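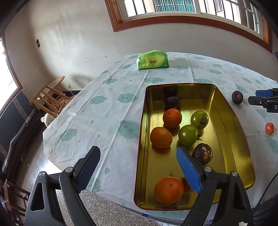 Fri 22 June, Davach, table task with fruit

Notes from the morning and the afternoon together, typed in the evening from the paper. Intan Hartono and I shared the grippers and changed places after each block. Prasetyo was at Wellbridge all day, so this is also for him, and the questions for him are at the end.

**Goal of the day.** Record two-handed demonstrations of "put the fruit in the tin" and the reverse, "take the fruit out and put it on the cloth", with the hand-held pair. No robot in the room. The arm at Wellbridge gets the data on Monday at the earliest, and Prasetyo wants both directions in the same set, mixed, with the direction only in the text label. I was against the mixing in April and I am less against it now. See below.

**Numbers.** 79 episodes recorded, 6 thrown away on the spot. The total for Davach after the upload is 1539 by the sheet. I have not compared the sheet with the server yet.

**Setup**

- Tin open on the round table, lid put away. The inside is gold and very shiny.
- Cloud tablecloth stays on. We agreed on this last week: the Trelside people want homes that look like homes, so we do not iron it, and the fold lines are part of the data.
- Green packet of tissues stays on the far side. It is not in the task. If it moves, it moves.
- Window light only, ceiling lamp off.
- Starting pose: both grippers open, held still over the table until the beep, then start. Ending pose: the same.
- Limit per episode 60 seconds. If you pass it, finish the movement calmly and mark it "long". Do not hurry the last fruit.

Calibration at the beginning was fine on the left and bad on the right. The right gripper reported an opening wider than it can physically open. I closed it fully, held it, opened it fully, and repeated this until the value stopped drifting. After that it was good until lunch. After lunch I did it again without checking if it was needed. Intan says I should check first, so that we learn whether it drifts. She is right, and I will do it next time.

**Citrus and tomatoes**

The small oranges are the easy ones. The skin gives a little and the pads hold. The only mistake I make with them is that I come down too fast when the fruit stands near the front edge of the tin. Then one finger goes outside the rim and the other inside, and I need to lift and come again. For a person this is a small correction. For the policy it is maybe the most useful second in the episode, so I keep these. I write "rim" in the comment field.

When the fruit is close to the wall, turn the wrist so that the fingers are parallel to the wall. Do it before going down. If you turn when you are already inside, the finger scrapes on the metal, and the scrape shakes the camera enough that the tracking jumps. We lost two episodes like this in the morning, both mine.

The cherry tomatoes need a softer hand. You do not feel force well through the trigger. What I do is close until the fruit stops rolling, and then a very small amount more. Intan closes in one movement and stops at the right place, and I do not know how she does it. We should have more episodes from her on the small tomatoes and fewer from me. On the other hand, if all the small tomatoes come from one person, the model learns Intan and does not learn tomatoes. We left it as half and half.

Green tomatoes: with the dry calyx toward the side, one pad comes down on the calyx and the grip is crooked. It still holds. I tried to approach at a right angle to the calyx and this was cleaner, but it takes one more look and one more wrist turn. I did both ways on purpose and did not label them separately.

**Order of picking**

In the first block we picked in whatever order we liked. Watching it back, we both take the near fruit first, always, and the right hand does more than the left. The left gripper hangs in the air and waits. In the second block we made a rule: the left hand takes what is left of the middle of the tin, the right hand takes the rest, and if a fruit rolls over the middle it belongs to the new side. That gives better balance. It also gives strange moments where both hands stop and let the other go first, like two people at a door. I cut nothing.

In the third block no rule again, but with the habit of the rule still in the hands. I think these are the best episodes of the day.
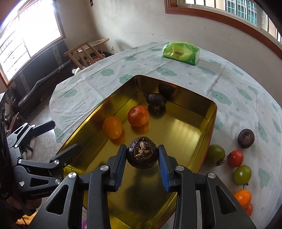 ## Passion fruit

They deserve their own heading. The skin is wrinkled and hard, and with the ribbed pads the grip is either good or not there at all. There is very little between. If the ribs catch a wrinkle, you can tilt the fruit and carry it anywhere. If they do not, it turns between the fingers during the lift.

Best approach so far: dry top facing up, fingers on the widest part, lift straight, wait a moment above the tin, and only then move sideways. The wait is important to me, and Prasetyo will probably complain about it in the speed statistics. My reason is that the slipping, when it happens, happens in the first moment after lifting. If you are still above the tin at that time, the fruit falls back in the tin and you can continue the episode. If you are already moving, it falls on the cloth or on the floor and the episode is finished.

For the direction "into the tin" the wait is at the other end, just before opening the fingers. Lower it until it almost touches. Dropping it from high makes it bounce on the metal and it hits the others. Intan had a passion fruit knock a mandarin this way, and the mandarin then lay exactly in the corner, where neither of us could reach it with two fingers. She pushed it out of the corner with the closed gripper tips and then picked it. I was going to stop the recording but she had already done it, and it looks very good. I asked her to do some more with the push. We have now a label "nudge".

The dark fruit is also where the reflections are worst. In the preview the inside of the tin shows the fruit again on the floor and on the side wall, and with the dark ones the edge between the real thing and its reflection is hard to see on a small screen. I do not think it disturbs a person. I am not sure about the detector from Hyvönen. On the short test clip it gave a confident box to the reflection on the wall, and in some frames only to the reflection. I saved the clip in the folder for today under "mirror".

Possible things to do about this, in my order of preference:

1. Nothing. Collect more and let the policy see enough shiny tin to learn it.
2. One block with a paper towel on the bottom of the tin, same fruits, same rule.
3. Change the tin. I do not like this one, the tin is the reason this table is different from the others.

**What was thrown away**

- Two for the tracking jump after the scrape, as written above.
- One where I started before the beep.
- One where the phone of Intan rang and she turned the whole body toward it with the grippers still in her hands.
- One where the cable of the right gripper went over the rim and pulled. Please keep the cable behind the elbow, not in front.
- One with no reason in the sheet. My handwriting says "no" and nothing more.

**About mixing the directions**

In April I wrote that putting in and taking out should be separate sets. My worry was that halfway through an episode the table looks the same in both: some fruit in, some fruit out. A policy which sees only the picture cannot know what to do next, and could put a fruit in, take it out, put it in. This is still true if the text label is weak. But after a day of doing it with my own hands I see that the movements share very much. The approach near the rim, the wrist turn, the wait, the nudge are all the same in both directions. I would now train on the mixed set and test the middle states first, with nothing else changed. Start with half the fruit in the tin, give the label, and see if the arm goes the correct way on the first move. If it fails there, we separate.

Intan thinks we should also start some recordings from the middle state. At the moment nearly all of ours start with the tin full or the tin empty. I agree, and we did the last few this way.

**Hands and tiredness**

After the second block my right thumb was stiff. Intan had the same in the wrist. We shortened the blocks and it was better. The episodes at the end of a long block are visibly worse: fingers open earlier, the start pose is lower, and I stop looking at the whole table. For next week shorter blocks from the beginning, and change places each time even when you feel fine.

**For Prasetyo**

- Is "nudge" allowed as part of the pick, or do you want it as its own step in the label?
- Can the gripper on your arm reach the corner of a tin this size with its fingers open? Mine cannot.
- Do you cut the waiting above the tin in preprocessing? Please look at the passion fruit before you do it.
- Does the opening value for the right side look right to you in the afternoon files? I only looked at it by eye.

**Next time**

- Check the right gripper before recalibrating, write down the value.
- Paper towel block, if Prasetyo says yes.
- More starts from the middle state.
- Compare the sheet with the server.
- New fruit. The soft ones will not last over the weekend, and Intan took the mandarins home.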